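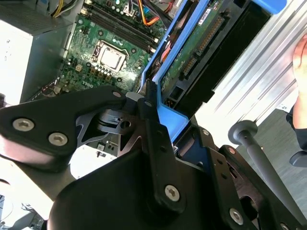
What should we count when we judge a robot that takes computers apart?

Count the minutes a person had to spend per finished machine, and put every other number in an appendix.

I realize this isn't how the field does it. The field counts success rates, and success rates are lovely. They go up. They fit in a bar chart. You can print one on a slide in a very large font and let it sit there while people put down their coffee. I have done this myself, in May, with a number I was proud of, and I would like a little credit for not repeating it now.

My complaint is with what goes into the number. Take the small benchmark we run at Brinport, which we call Stunia for reasons that made sense to the person who named it. The task is desktop disassembly: get the hard drive out, get the memory out, set each part where it belongs, leave the board in a state somebody could sell. We have logged 2893 attempts so far. By the scoring rule we started with, 2208 were successes, and that is a perfectly respectable figure as long as you don't ask what a success was.

A success was the part ending up outside the computer. If the drive left the case, tick. If the drive left the case after the arm had a long think, backed off, went in again at a slightly different angle and was then restarted by Pankaj Negi, also tick. The rule had no column for Pankaj. He has mentioned this.

So we went back through the logs and added one. In 141 of the ticked attempts a person had stepped in somewhere between the start and the finish. Those are a small slice, and the optimist will say so, and I was the optimist for most of an afternoon. Then we added up the time. Each of those interventions meant that somebody had to stop what they were doing, walk over, work out what the policy believed it was up to, and put the world back into a shape it could cope with. A robot that needs you rarely but at unpredictable moments has, in practice, hired you full time.

None of this is news to anyone who has run a factory line. It seems to be news to us every few years. We borrowed our scoring habits from image recognition, where a wrong answer costs nothing and the next picture arrives in the same condition as the last one. A wrong answer inside a computer case leaves you with a bent latch, and the next attempt begins with a bent latch.
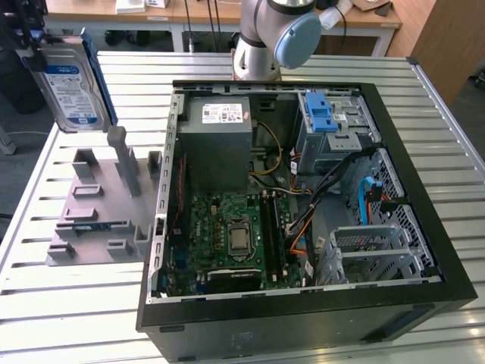

Hemant Goel wrote to me after reading a draft of this and said I was being unfair to success rates. His point was that a lab with one arm and two students can't measure labor properly, because the students are always standing there anyway, and that a crude number everyone can compute beats a fine one that only rich groups can afford. He added that I had never complained about the crude number while mine was the highest.

The last part is true and I'm leaving it in. The first part I don't buy. A stopwatch is cheap. Write down when a person's attention goes to the robot and when it comes back. You will get it wrong by a bit, the students will forget to press the button, and the result will still tell a recycling shop more than a percentage will.

What the shop wants to know is simple enough. Sarla Sisodia put it to me in one question: if she gives the thing a pallet, how many of her people does she get back? I had a slide for nearly everything except that.

There's a second problem, and it's about which computers we choose. Benchmarks like a fixed machine in a fixed spot. Fine, you have to start somewhere. But a policy trained on one chassis learns that chassis the way you learn your own kitchen in the dark. Move to a case with a different drive cage and it reaches, full of confidence, for the place where the latch used to be. We tried our best model, Pant, on 30 attempts with a case it hadn't met. I'll spare you the bar chart, because there was hardly a bar.
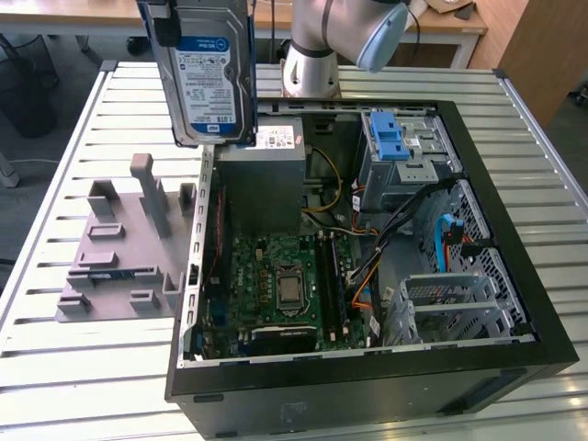 That result went into the report, on the first page, over some objections (mostly mine). I've come around to thinking it was the most useful thing in there. It told us where the method stops, and the method stops early. Fillard, who supply the refurbished parts and have no interest in our feelings, read that page and skipped the others.

My proposal is modest, then. Report the success rate if you must. Next to it, in the same size type, report human minutes per finished machine, with resets included — resets above all, as that's where the minutes like to hide. Then report both again on a case the policy has never touched. If the second pair is embarrassing, good, print it anyway. Ours was.

Deepika Amin has already set up the new log sheet for the next round. It has a column for Pankaj. He has asked for a wider one.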